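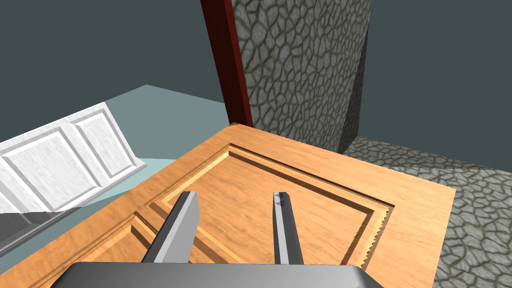 I have been thinking a good deal lately about what we throw away when we fix up a house, and I blame my neighbor Senad Vidmar for it, because he has a way of leaning on my fence on a Sunday and saying one thing that stays with me for a week. His remark this time was that people will spend a month picking a faucet and about four minutes deciding to get rid of every door in the place. I laughed, and then I went inside and looked at my own doors, and I saw that he was right about me too. When we bought this house I had every intention of swapping them all for something smooth and white. I am so glad the money ran out first! A paneled door laid down flat, with its warm honey color and the darker streaks running across it on the diagonal, is a different thing from the door you push with your hip while carrying groceries. You notice the stepped groove around each panel, and the narrow rail between one panel and the next, and you begin to feel that you have been a little rude to it all these years.

My opinion, for whatever it's worth, is that the inside doors of an ordinary house deserve more patience than we give them. I don't mean grand houses. I mean places like mine on the Romden side of town, where the bedrooms are small and the hallway is dark by four in the winter, and where the doors do a great deal of the work of making it feel like somebody's home. My mother could tell which of us was up at night by the sound of the latch. My own kids learned to close theirs with the knob turned all the way, so that I wouldn't hear, and of course I heard.

I know the case on the other side, and I have some sympathy for it. Old doors stick. They have been painted shut and pried open and planed by somebody's uncle until they hang in the opening like a loose tooth. A new one from Omerović, the lumberyard out past the bridge, was $399 when I asked in March, hung and ready to go, and the young man at the counter was very kind and did not once make me feel foolish for standing there asking about hinges. If you have a toddler and two jobs, please, buy the new door and go to bed. I would never scold a tired person about woodwork.

But most of us who are replacing doors aren't desperate. We're bored, or we saw a kitchen in a magazine, or the contractor said he might as well do them while he was here. (My contractor said exactly that, and his quote for the whole upstairs, with trim, was $2,831, and I remember the number so well because I sat down on the stairs when I read it.) What I did in the end was pay Špela Ivanov, who has a little shop called Bodura where she mostly does chairs, $300 to look at the three worst ones. She took a bit off the bottom of one, moved the strike plate on another, and told me the third was fine and the trouble was my floor. I still have not done anything about the floor.

There was a smell in the house for a while afterward, oil and something like oranges, and I found I was walking upstairs for no reason. I don't want to make too much of that. A door is a door, and there are people in this town whose roofs leak. Still, I think there is a kind of attention you can only pay to something you have lived with, and we give it up very cheaply. You can't order it with the new hardware. It comes from years of knowing that the bathroom one needs a lift as you close it, and from showing guests how, and from the guests remembering the next time they visit.

Senad, I should say, has kept all of his, 37 years in the same house, and has stripped exactly one of them. He got as far as the pantry and decided he preferred the green paint after all. I tease him about it, but I've come around to thinking that he is the better example of the two of us. Leaving a thing alone counts as looking after it, some of the time, if you've taken the trouble to look at it first.

So if you have someone coming to give you a price this spring, and the word "doors" is on the list, I'd ask you to take one down before you sign anything. Get a friend to help, because they are heavier than you think, and lay it across a couple of sawhorses in decent light. Run your hand along the bevels. Then decide, and if you still want the smooth white ones, give me a call before the old ones go to the dump. I have room in the garage for at least two.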